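3.2 Extension leads on shared work tables

Power strips were among the items most often left out at the end of a working period. Most were white, and so were many of the table tops, which made a strip easy to overlook when the surface was cleared.

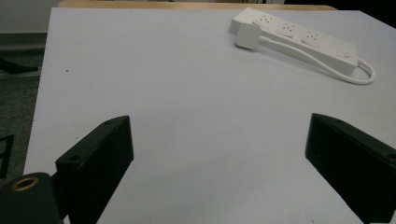 We recorded the position of each strip, whether a plug was attached, and how the cord lay. Mikuš coded all 2,628 entries and Daneshvar checked a sample of them in September. Cords were entered as straight, looped or wound. A looped cord was one that bent back on itself without being tied or wrapped. Where the two coders disagreed, the entry was marked as unclear and left out of Table 2. 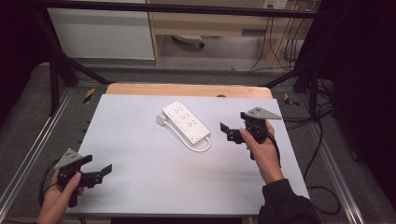

Figure 2. White power strip with six outlets on a white table top, with a plug attached and the cord looped beside it.

Strips lying on the floor under desks were listed separately, as they were seldom moved during clearing. For strips on tables, the angle to the table edge was noted only as parallel or diagonal. Finer measures were tried at the Pindanard site but took too long and were dropped.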